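Werkstatt > Notizbuch > April > Tischaufbau und Schale

Eintrag April, angefangen kurz nach dem Mittagessen

Mahlet Hadgu hat mich gebeten, den Aufbau am hellen Holztisch mal ordentlich aufzuschreiben, damit beim nächsten Mal keiner wieder bei null anfängt. Also gut, ich tippe das jetzt, solange ich es noch im Kopf habe!

1. Unterlage

Der weiße Schaumbogen bleibt drauf. Er deckt fast die ganze Platte ab und ist links und rechts mit kleinen Stücken grauem Klebeband fixiert. In der Mitte hat er graue Schmierer und Schrammen, mich stört das nicht, Mahlet schon (sie hätte gern einen neuen von Vitwood, ich hab mal bis zu 8 Bögen auf die Bestellliste gesetzt, mal sehen, was durchgeht). Die cremefarbene Keramikschale mit dem zackigen Rand steht hinten auf dem klaren Acrylständer, rechts vom weißen Pfosten. Bitte nur unten anfassen, der Rand sieht nach Bruch aus und ich hab keine Lust auf Pflaster. Das dünne Holzstäbchen liegt vorne rechts auf der Ecke.
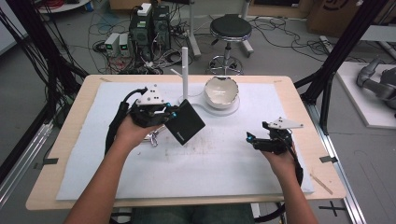 2. Schaum und Abrieb

Mit dem Schaum bin ich eigentlich zufrieden. Die Oberfläche ist leicht rau und porig, fast wie Styropor, und genau so wollte ich das haben, auf der glatten Matte von Droltix ist mir letztes Mal alles weggerutscht. Wie er sich auf Dauer macht, weiß ich noch nicht. Ich will ihn 2 Wochen liegen lassen und dann entscheiden, ob wir ihn umdrehen oder gleich wegschmeißen. 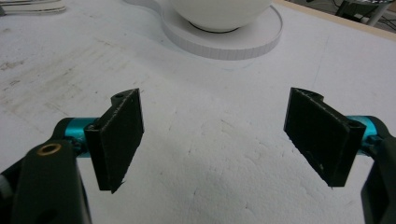 3. Noch offen

- Boden hinter dem Tisch: das schwarze Kabelgewirr bei den beiden Rechnern muss mal sortiert werden, da stolpert man ja schon beim Hingucken. Mache ich morgen früh, versprochen!
- Mahlet fragt in Tusville nach, ob die noch so einen Acrylständer haben. Wenn der auch einen gebogenen Fuß hat, nehmen wir ihn sofort.
- Klebeband: nachkaufen, das graue.

Neueste Einträge
Regal Valcárcel, zweiter Versuch
Droltix-Matte: Rutschtest
Bestellliste Vitwood
Schrank 76 ausgeräumt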